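Section 5: Comparing two grippers in the walled tray

By now you should have the Jotetti arm bolted down and the Trullau controller talking to it. I love this bit of the set-up (much more than the wiring!), and it's where you find out which gripper suits you. I ran the Cokavard first and the Baidoo second, but either order is fine.

1. Switch the controller to Hold and keep your hands out of the tray until the light goes steady.

2. Put the blue shape sorter on the floor of the tray, up towards the back wall, and stand the black bracket in front of it. Leave a small gap between the two.
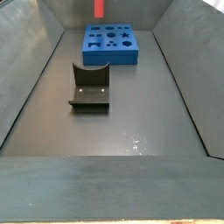

Fig. 5a. Sorter and bracket set out, all the cut-outs empty.

3. Start at speed 166. I know, it feels painfully slow, but I began at 500 once and spent the evening re-levelling the arm.

Note: the fixed camera has to be able to see the sorter's top face. If you nudge the camera at all, run the calibration again before you go on.

4. Pick "Compare" from the menu and run 5 attempts with the first gripper. Jot down the closing force for each one, as the controller only keeps the last. 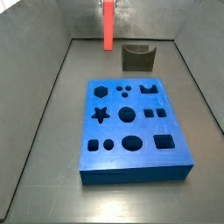 5. Go back to Hold, swap the grippers over and repeat with exactly the same settings. It's ever so tempting to tweak the force halfway through, and then your numbers won't compare at all.

Caution: never swap grippers with the arm powered. Wait about 2 minutes after switching off, then undo the collar by hand.

6. Try the sorter in a different spot and turned another way round. I got quite smug about the Cokavard until I did this!
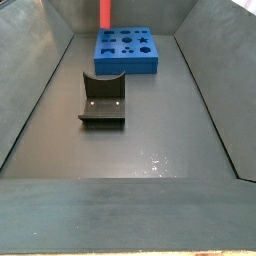 7. Save both runs under different names before you leave the menu. If the controller shows "No reference", your calibration has gone and you'll need to redo it from Section 4.

The soft pads for the Baidoo are fitted the same way as the hard ones, notch facing the collar. Spare pad screws are in the small bag with the hex key.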